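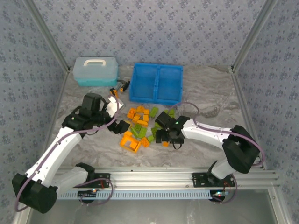
Fig. 4. Storage case with carrying handle, left, and the two-compartment bin.

Section 4: Sorting and Storing Your Tatance Bead Kit

Okay, so you've unpacked everything and you have bags all over the table. I've put together more of these kits than I can remember, and I still think sorting is the best part (Sobia Sandhu, who wrote the loom section, says I'm wrong). Give yourself an evening for it and put some music on.

What you need: the seed beads, the glass rounds, the clasps and jump rings, your sheet of labels, a bin with two compartments, a storage case with a lid, and a bead mat or an old towel.

1. Check the packing slip first. The full kit has 16 colors of seed bead, 700 glass rounds and 100 jump rings. Please don't count the rounds one by one! Weigh the bag on a kitchen scale and compare it with the weight printed on the slip.

2. Lay out your mat. Beads roll on a hard surface, and they will find the gap behind the radiator.

3. Put the unopened bags in one compartment of the bin and the opened ones in the other. I keep the unopened ones on the left, but do whatever feels natural, as long as you stick with it.

4. Open one color at a time. Pour it, check it for broken beads, and put it away before you touch the next bag.

5. Label as you go. The Yousafzai blues (there are three of them) look nearly the same under a lamp, and I once wove half a bracelet in the wrong one.

6. Clasps and jump rings go into the case last, in their own little bags. Close the lid and press all the way along the edge.

CAUTION: Beads and jump rings are a choking hazard. Keep the kit away from small children and pets, and check the floor when you're done.

Note: If you bought the Arnetti refill pack, that's another 500 seed beads in mixed colors. Leave them mixed. I tried separating mine one March and gave up after two episodes of a very long drama.

7. Carry the case by its handle with the lid shut and keep it level. Tipping it sideways can send the smaller beads under the dividers — if your case has them — and then you're back at step 4.

Note: Metallic finishes fade in strong sun, so a drawer or a shelf away from the window is best. The matte ones don't seem to mind.

Missing a color? Send me the number from the top corner of your slip and I'll get a bag in the mail. Orders packed before 23rd November had the old slip, where the number is on the back.

Once everything has a label, go on to Section 5, Threading the Randale Needle.

Shagufta Bhutto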